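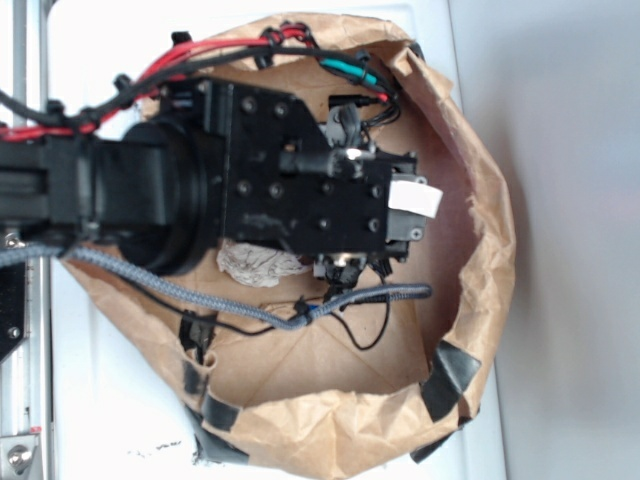

¿Por qué las etiquetas de envío salen en blanco después de actualizar el controlador de la impresora térmica?

La actualización cambia el tipo de papel a "continuo" y el sensor deja de buscar la separación entre etiquetas. Hay que volver a ponerlo en "etiqueta con separación" y recalibrar.

Ticket 1652
Estado: resuelto
Prioridad: media
Abierto: julio de 2025
Producto: Nuvix, módulo de etiquetas
Cliente: Camenzind, almacén de pedidos en línea

Descripción del problema

Desde la actualización del controlador, el puesto de empaquetado 2 imprime una etiqueta correcta y después expulsa una o varias en blanco. A veces el código de barras queda partido entre dos etiquetas. El puesto 1 funciona bien con el mismo rollo. El cliente ya ha reiniciado la impresora y el equipo, sin cambios. Los pedidos se están imprimiendo todos desde el puesto 1 y se acumula cola a última hora de la mañana.

Datos recogidos

Impresora térmica directa conectada por USB. Controlador Kuvbridge instalado de nuevo, sin conservar la configuración anterior. Etiquetas de Mollow, rollo estándar con separación. El cliente envía el registro de impresión de una mañana: 161 trabajos enviados, 55 con error de avance.

Seguimiento

Primera respuesta de soporte. Se pide al cliente que imprima la página de prueba desde la propia impresora, con el botón de avance pulsado al encender. La página sale completa y bien centrada. El cabezal no parece el problema.

Respuesta del cliente. Han limpiado el cabezal y el rodillo con alcohol isopropílico. Sigue igual. Preguntan si puede ser el rollo, porque en mayo recibieron una partida mal cortada.

Soporte. Se pide cambiar el rollo entre los dos puestos. El rollo del puesto 2 imprime bien en el puesto 1, y el del puesto 1 falla en el 2. Descartado el rollo.

Soporte. Se solicita captura de las preferencias del controlador en los dos equipos. Diferencias encontradas:

Puesto 1: tipo de papel, etiqueta con separación. Alto, el de la plantilla.
Puesto 2: tipo de papel, continuo. Alto, valor por defecto del controlador.

Soporte. Se indica el procedimiento siguiente:

1. Cerrar Nuvix en el puesto 2.
2. Abrir las preferencias de impresión desde el panel del sistema. Si se cambian desde la ventana de Nuvix, solo se aplican a la sesión abierta.
3. En tipo de papel, elegir "etiqueta con separación".
4. Copiar el ancho y el alto que figuran en el puesto 1.
5. Guardar y lanzar la calibración del sensor. La impresora avanza unas cuantas etiquetas y se para.
6. Abrir Nuvix y reimprimir un pedido ya cerrado como prueba.

Respuesta del cliente. El paso 5 da "error de sensor".

Soporte. Con la tapa abierta, comprobar la posición del sensor móvil. Tiene que estar en el centro, alineado con la marca triangular. Si el rollo se ha cambiado tirando hacia un lado, es fácil desplazarlo.

Respuesta del cliente. Estaba casi en el extremo derecho. Lo han centrado y la calibración ha terminado sin error. La reimpresión sale bien. Preguntan si hace falta repetirlo cada vez que cambien de rollo.

Soporte. No mientras se use el mismo modelo de etiqueta. Si se cambia de tamaño o de proveedor, conviene recalibrar.

Causa

Configuración de papel sobrescrita por el controlador y sensor de separación desplazado. Ninguno de los dos equipos tenía guardado un perfil de impresión.

Solución

Tipo y tamaño de papel corregidos, sensor centrado, calibración completada. Se ha exportado el perfil del puesto 1 a la carpeta compartida del cliente para importarlo tras futuras actualizaciones.

Pendiente

Los 55 trabajos con error siguen marcados como impresos en Nuvix. El cliente los revisará a mano contra la lista de salidas antes de reimprimir, para no duplicar envíos.

Ticket cerrado a petición del cliente. Si el fallo vuelve, responder a este mismo hilo y adjuntar el registro de impresión.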